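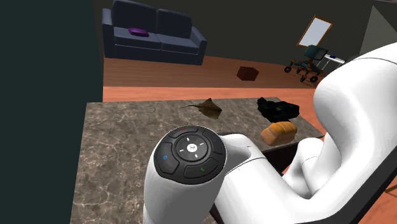 4.2 Building the tabletop set

Once the arm model was loading without errors (see 4.1 for that whole saga), we moved on to the part the club had been looking forward to, which was filling the rooms. We split into pairs and each pair got one simulated flat from the Drernbridge layout pack, plus a free hand with the object library. I'd expected mugs and blocks. What came back was a lot stranger, and better for our purposes!

Figure 3. One of our rendered rooms, viewed from up on the arm with the round control pad in the foreground. The stingray-shaped object and the loaf are both on the marble-topped table, with the black crumpled object near the back edge.

The mix in Figure 3 is fairly typical. We wanted shapes that would give a grasp planner different sorts of trouble, and a flat, broad-winged thing with a thin tail is a very different problem from a domed loaf of bread. Dark, crumpled shapes were the other favourite (every pair wanted one), and our early Wenitz segmentation model hated them — it kept splitting the glossy highlights off as separate items. We left them in.

We also kept the rest of the room furnished. My first instinct was to strip out the sofa and the office chair to save render time, but when we tried a bare version the planner's scores jumped in a way none of us believed. Background colour seemed to matter a fair bit too, so we let the pairs pick their own floors and walls and only stepped in when the lighting made the table unreadable.

In the end we had 27 room files. From those we rendered 3,000 frames with Skovine, our little scripting layer, and kept 1,987 after throwing out duplicates and any frame where the arm blocked the whole tabletop. Partial blocking was fine by us. A view from up on the arm is going to have plenty of arm in it, and I'd sooner the planner learnt to cope with that in training than on the bench.

Labelling took nine lunchtime sessions, mostly on the old computers in the maths block. Each frame was labelled by two students working separately, and where their outlines disagreed badly we sat down as a group and argued it out. The tail on the stingray caused the longest argument of the term. We settled on including it in the outline and marking it as a no-grasp region, and the Hajdu export script was changed to carry that extra flag. Section 4.3 covers the training runs.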